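Skipping useless wrist frames before they hit your policy

I've been meaning to write this one up since May, when Kenza Gaber looked over my training logs and asked why half my wrist stream was gray. Good question! If you run a head camera plus a wrist camera, you've probably got the same thing going on.
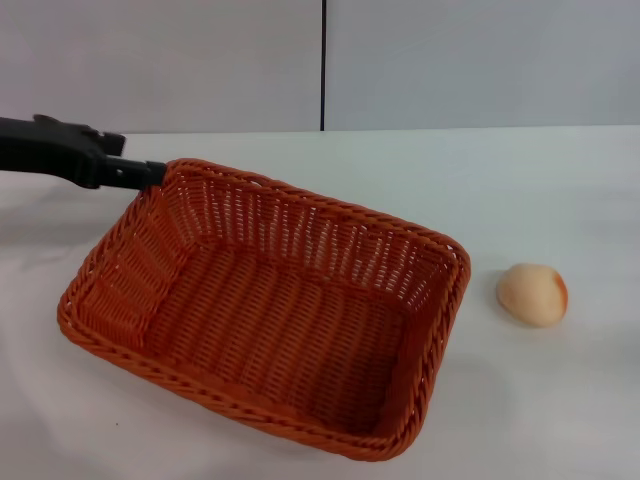
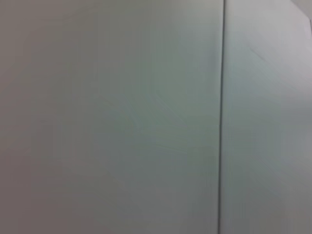

My fix is a small filter that sits between the recorder (I use Turnen, but anything that hands you frames will do) and the data loader. It scores each wrist frame for detail and sets a flag when there's nothing in it worth learning from.

Step 1. Convert the wrist frame to grayscale and shrink it. Small is fine, you only care about edges.

Step 2. Split it into a grid of 9 tiles and take the variance of the Laplacian in each one. Don't do it on the whole frame like I did at first! A single hard line, say a joint between two wall panels, can push the total up and the frame sails right through.

Step 3. Take the median of the tile scores. Mine gets flagged under 43, but that number belongs to my lens and my lights, so plot a histogram of your own runs before you pick one.

Step 4. Keep the frame. Please don't delete it, or your two streams drift out of step and you'll lose an evening to it (I did). Just write the flag next to the timestamp and let the loader mask the wrist input.

On my last batch of 2,000 wrist frames it flagged 831, which was more than I'd guessed. I paged through a bunch of them by hand and moved the threshold a little.

If you're on Akutus, the mask goes in the observation config, under the camera entry. Mutua Mfinanga has a version that smooths the flag over a few frames so it doesn't flicker on and off, and I'd add that once the basic one works.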